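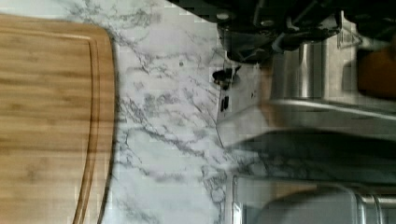
Jana Rothe wrote back that she'd swap the gripper before touching the camera settings, and that most of the "bad camera" complaints she reads are really a gripper sitting too far into the view. I tried it her way and I'm glad I did, so this section now runs in that order!

Guides > Ernik Arm > Wrist Kit > Comparing Two Grippers

Overview Unboxing Mounting Comparing Cables Parts List

4. Comparing grippers on a kitchen counter

I wrote this part for people who own the Ernik arm and two grippers and can't decide which one to leave on. Mine are the Plirnholm (angled plates, lots of bracket) and the Thiele (slimmer, but slower to close). You don't need a lab. I use a marble-patterned counter with a bamboo cutting board on it, and stainless steel close by, and it's a pretty mean test for a wrist camera. Shiny metal and busy veining, what more could you want?

Before you start

Set aside an evening. My first go took me all of Friday from lunch on, mostly hunting for the right hex key (it was in the Thiele box the whole time). You'll need both grippers, the short camera cable, a soft cloth and something to write on.

CAUTION: Power the arm down at the switch before you take a gripper off. Stopping the program isn't enough, the wrist can still move.

4.1 Fit and check the first gripper

1. Turn the arm off and bolt the gripper to the wrist plate. Finger tight first, then go around with the key.

2. Run the camera cable along the outside of the wrist and leave a little slack at the joint. I pulled mine too snug and lost the picture every time the wrist rolled.

3. Switch on and send the wrist to your start pose. Mine is saved as pose 7. Pick any free slot, just use the same one for both grippers.

4. Open the camera view and look at how much of it the gripper takes up. With the Plirnholm, the black housing and brackets run along the top right, and I can still see a good stretch of bare stone between the board and the steel. That's plenty for me.

NOTE: Save a still from the start pose before you change anything. You'll want it next to the one from the second gripper.

4.2 Set the exposure

5. Point the wrist so the board and the steel are both in view. Steel throws back a lot of light and auto exposure tends to chase it.

6. Turn auto exposure off and type in a value. I ended up at 216 with the under-cabinet light on. At 379 the bright metal edges washed out completely, so don't go there!

7. Check the groove in the board. If you can follow it around the corner on screen, you're fine. If it melts into the grain, come down a notch and look again.

NOTE: Blocky patches over the marble are from video compression. Yaroslav Tkachenko talked me out of sending a camera back over this one. Raise the stream quality if it bugs you; I left mine alone.

4.3 Swap and repeat

8. Power down, change to the second gripper and go back to the same pose. Leave the exposure alone.

9. Load the matching tool file. I skipped this once and the Thiele stopped well short of the counter, looking very confused.

10. Save your second still and put the two side by side.

CAUTION: Keep the fingers well clear of any fixed metal during the first slow move. Tool lengths differ, and steel always wins.

For what it's worth, I kept the Plirnholm on. It's bulkier, but it closes faster and I've gotten used to where it sits in the picture. The cable clips for both are covered in the next section, along with the Furkovbridge adapter if you have the older wrist plate.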